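Drava Opens Its Simulated Arm Recordings to Outside Groups

Sunday, October 17, 2021

The small software team at Drava has released the first part of its collection of simulated robot arm recordings. The package holds 2420 episodes, and each one is a short recording of a single arm handling colored blocks on a mat. Groups who register with the project can download the files from this week.

The collection was started in January, when the team moved its work into a simulator called Pakell. Before that, the team recorded everything on a real arm in its office in Greltex Park, and a good day gave them 140 usable episodes. In the simulator, the same two operators still guide the arm by hand, with a small controller on the desk, but the blocks go back to their places at the press of a key.

"We did not want a program that writes the movements for us," said Berenice Ayala, who leads the recording work. "A person hesitates, corrects the hand, comes back a little. The learning system should see this also. If all the examples are perfect, it does not know what to do when it arrives two centimeters too far."

Every episode is saved with the positions of the joints, the commands of the operator and the view from one fixed camera. A sentence in plain English is also attached, for example "put the red block next to the yellow one." The sentences were written by the operators after each session, and a second person read them again before the release.
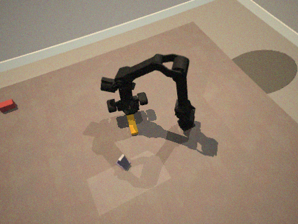

How does the team decide which episodes to keep?
Each recording is played back by a person who did not make it, and it is kept if the task in the sentence was completed and no data is missing.

Failed attempts are not deleted. They are stored in a separate folder with a short note on what went wrong, and 102 of them are included in the present release. According to Ayala, the most common notes are about a block that slipped during the lift and about an arm that closed too early. She hopes that other groups will use this folder to train systems that recognize their own mistakes.

The look of the room also changes between sessions. The light can come from another side, the mat can have another color, and the blocks are placed again at new angles. The team says that a system trained on only one background had great trouble when the camera was moved even a little — this was the main lesson from the first version, which was never published.

A first test with the new data was made by Shojaei, a company that builds sorting equipment for small warehouses. Its engineers trained a model on almost 1000 of the episodes and then tried it on a real arm. The results for picking up single blocks were good enough to continue, the company said, but stacking remained difficult. A longer report is expected when the tests are finished.

Drava plans to add a second part with cups and small boxes. The date is not fixed. Groups who would like to propose tasks for it can write to the team through the form on the download page, in English or Spanish, and should attach a short description of the objects they need.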